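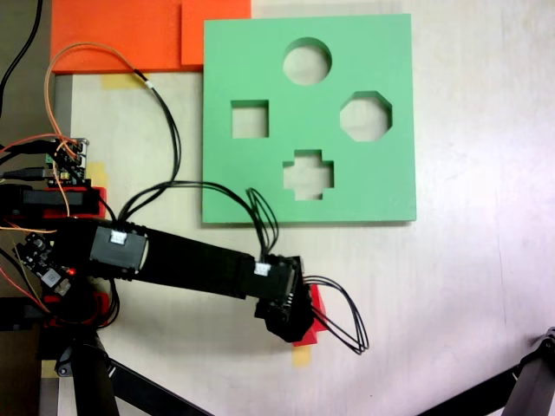
Draft practice sheet for small-arm insertion trials goes out for comment

A working group convened by Inel has released the second draft of its practice sheet for benchtop manipulation trials, the short tests in which a low-cost robot arm picks up a block and places it in or on a board. The draft runs to 91 clauses and is open for comment until the end of November. It covers arms built from hobby-class servos and operated on ordinary tables or floors, a category the group says existing industrial cell rules were not written for.

The sheet does not set performance targets. It sets out what has to be fixed, recorded and reported so that a trial run in one room can be repeated in another. "Most of the disagreement between labs comes from the bench," said Gunnel Haugen, who edits the draft. "The board has moved a little, or the stand has, and the log says nothing about either."

Under the draft, each session begins with a placement check. The position of the board and of the arm's base is measured against two fixed reference marks on the work surface, and the values are entered in the session log before the first attempt. Tape is accepted as a reference mark if it is flat, lies outside the path of the gripper and is not lifted between sessions. Marks that have been disturbed are to be replaced and remeasured, and the log split at that point.

Boards are described by opening shape, opening count and plate thickness. Shapes with more than one valid orientation, such as squares and crosses, have to be reported separately from circles, which accept a part at any rotation about the vertical axis. The first draft allowed a single combined success rate for the whole board. That option has been removed - a change requested by Takley, which runs its own comparison series and found combined rates hard to interpret.

Cable routing takes up more of the new draft than any other subject. Loops at the wrist are permitted, as the joint needs slack to turn, but the operator must move the arm through its full working range by hand or at reduced speed and confirm that no cable touches the board, the part or the openings. A cable contact during an attempt does not void the attempt. It is logged under its own code and the attempt stays in the total.

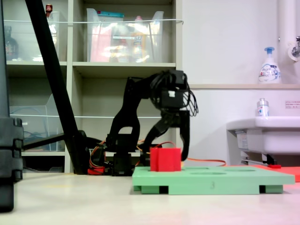 A black arm at a light green board with a red block in place. The draft covers floor setups as well as tabletop ones.

Floor setups get a separate annex. Stand legs and poles within reach of the arm must be listed as obstacles and their positions recorded. The annex also asks for a note of fixed furniture and fittings behind the work area, on the grounds that a camera-guided controller may respond to a changed background. Items on open shelves do not need to be inventoried, but the shelves are to be left as they are for the length of a series.

Ilir Nikolaidis of Gornetti, who drafted the annex, said the background clause was the most argued over. An earlier version required a plain screen behind every setup. It was dropped after several members pointed out that the arms are intended for use in furnished rooms.

The section on counting attempts has also been tightened. An attempt starts when the gripper closes on the part and ends when the part is released or when 5 seconds pass without commanded motion. Releases above the board count as attempts wherever the part comes to rest. Regrasping starts a new attempt. Operators may stop the arm at any time, but a stopped attempt has to be reported with the reason given in free text.
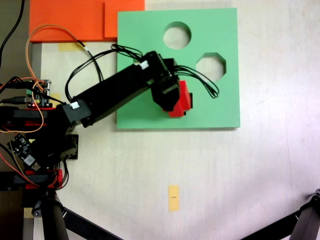

For learned controllers, a series must state how many demonstrations were used in training and whether any were collected on the same board in the same position. Where the training set exceeds 3,000 demonstrations, the draft asks for a breakdown by part shape. Slavica Perić, who reviewed the section for Vasić, has asked for that threshold to be lowered, and the editors have left the figure in brackets pending comments.

Two items remain open. The first is servo temperature - the draft calls for a reading at the start and end of each series but does not say where on the housing it should be taken. The second is block wear. Liesl Wyss has proposed that parts be measured across the grip faces at fixed intervals and retired once they fall outside tolerance, and a tolerance table is to be circulated separately.

Comments should cite the clause number and include proposed replacement wording. The editors will publish their responses together with the third draft.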